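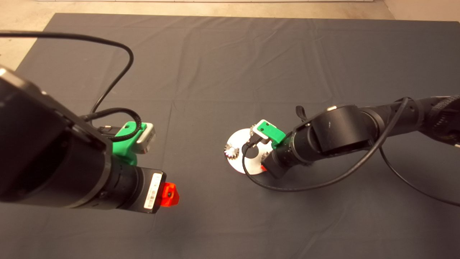 Both arms over the mat, wrist camera cables hanging in open loops.

Workshop tips: stopping wrist cable snags on a two-arm bench

The fault showed up on 21st April. The right wrist camera dropped out partway through a gear-placing run, came back, then dropped out again with the arm in the same pose. The software log blamed the USB hub. Swapping the hub changed nothing. Domingo Tapia moved the arm by hand with the motors off and found that the cable pulled tight at full wrist roll and levered the plug in its socket. Two of the contacts were bent.

A loop that clears everything at rest can still catch a part, the other arm or its own bracket once the wrist turns. Check it in motion, by hand, before any powered run.

1. Cut power at the wall switch. The stop button on our controller holds the joints but leaves the camera lines live.

2. Support the arm before releasing the brakes. An unsupported forearm drops fast enough to break a finger.

3. Roll the wrist to both limits and watch the plug, not the loop. If the plug tilts, the cable is too short or tied too close.

4. Tie the cable to the forearm 36 mm behind the bracket. Use hook-and-loop tape. Zip ties cut into the jacket, and ours had to be replaced by June.

5. Look under the cloth. Lift the hem and trace each cord from the base to its supply. Cords that cross on the floor get pulled together, and a foot on one moves the plug on another.

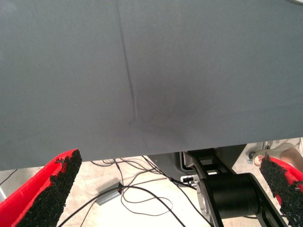
6. Keep feet out of the floor area by the base. Closed shoes are the rule here when the arms are powered. Route the cords along the wall side and fix them down with flat cable cover.

7. Restart at low speed and run the full motion with no parts in the grippers. Stop if the camera feed flickers at any point.
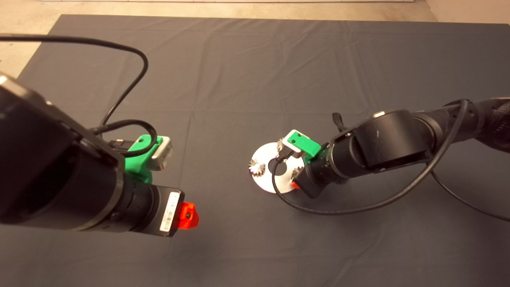 Small parts need their own check after a snag. Our run used gears, and a dragged cable can shift one without tripping the force limit. The arm then closes on the wrong spot and presses down on whatever is there. Before restarting, look for any cable lying across the work, such as the one that drops over the hole in the white disc, and move it clear of the gears. Feven Gashaw added a line to the start sheet for this, and it gets initialed with the brake check.

Spare Kouris camera leads are in drawer 64. Throw out any lead with a bent plug.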